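Dec 23, 2020

Third day on the slipping grip. Writing this up tonight while the order of things is still clear, because the shop closes tomorrow at noon and I will not remember it in January.

Background for my own later use. The hand-held gripper (the one we call Granow, after the drawer label) started losing parts in November. The complaint at the time was "it drops things sometimes," with no times and no list of parts. I put new batteries in the trigger handle, cycled it, saw nothing, and closed the ticket. That was a mistake. A ticket that says "sometimes" should stay open.

On Monday it dropped a steel bearing cup during a handover and the cup landed on Gadisa Chala's foot. He had safety shoes on and was not hurt. He filled out the near-miss form before lunch and left it on my keyboard, face up. The cup weighs 2 pounds, well under the limit we set for this tool, so the limit is no help as an explanation. I tagged the gripper out and moved it to the bench.

Monday afternoon went to the jaw drive. Checked the set screws on both arms, tight. Checked the bushings for play with a dial indicator against the end of each link, and the left one moved a little more than the right, but both were inside the number on the Kalumard drawing. Checked the trigger travel. Closed the jaws on the spring scale thirteen times and wrote down the force each time. The readings sat close together. Whatever was wrong, the jaws were closing as hard as they ever had.

Tuesday I lost to the software. The log from the handover shows a normal close command, a normal hold, and then a width reading that creeps down over six seconds with no command behind it. I read this as encoder drift, since Amia had that problem on the old unit, and spent the morning swapping the encoder board. Same creep with the new board. The reading was correct. The jaws really were getting closer together, which means something between the arm and the part was giving way. I should have seen that from the log alone and saved the morning.

So today I quit measuring and looked at the pads. Cleared the light wood-grain table by the window, kept the black tray on it for small parts, and opened the jaws wide over the bare top. 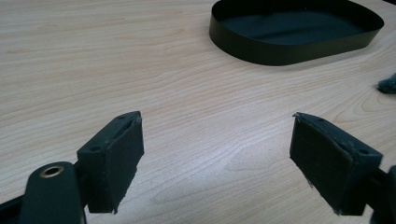
Fingertips open, both pads in place. Note the ragged lower corner on the left pad.

Both pads are rough along the edges and both have pale lint and crumbs caught along the top. The right one is fraying at its bottom corner. I had been looking at these pads every day this week and had filed them under "dirty."

Pulled the left pad after lunch. It came away from the block with two fingers and no tool. The adhesive had let go over more than half of the back, and the part still holding had stretched into strings. Under load the foam shears sideways on the loose area, the part rolls a little, and the jaws follow it in. That is the creep in the log. The right pad was better, but I got a fingernail behind the lower edge without trying.

The cleaning sheet says to wipe the pads with solvent weekly. I wrote that sheet. The solvent is fine on the foam and not fine on the adhesive, and it wicks in from any edge that was cut badly, and I cut these by hand with a dull blade. The supplier data is quite plain on the subject, page 2, and it has been in the binder since we bought the roll. The sheet is now crossed out and initialed.

There is also the matter of the counter. The pads are supposed to be changed at 3000 closures. The counter read almost 3000 on Monday morning, so by the schedule they were still in service - but the counter resets when the handle batteries come out, and I took them out in November. The true count is unknown. I have asked Contreras whether the count can be stored somewhere that survives a battery change. No answer yet, and I do not expect one before the holiday.

For the form, under root cause, I put: pad bond failure from solvent, not detected because the inspection step covers jaw force and not pad attachment. Under corrective action: new pads cut with the die, dry wipe only, thumb test on all four edges before each shift, closure count kept on paper until further notice. Gadisa read it and asked for one more line, that nobody passes anything heavy over feet with this tool in the meantime. Added.

Tag stays on. New pads need a full day under clamp and I am not going to start that clock tonight and leave it running over the break. The handle is in the cabinet with the batteries left in, terminal tape off, count written on the door.

Need to order blades.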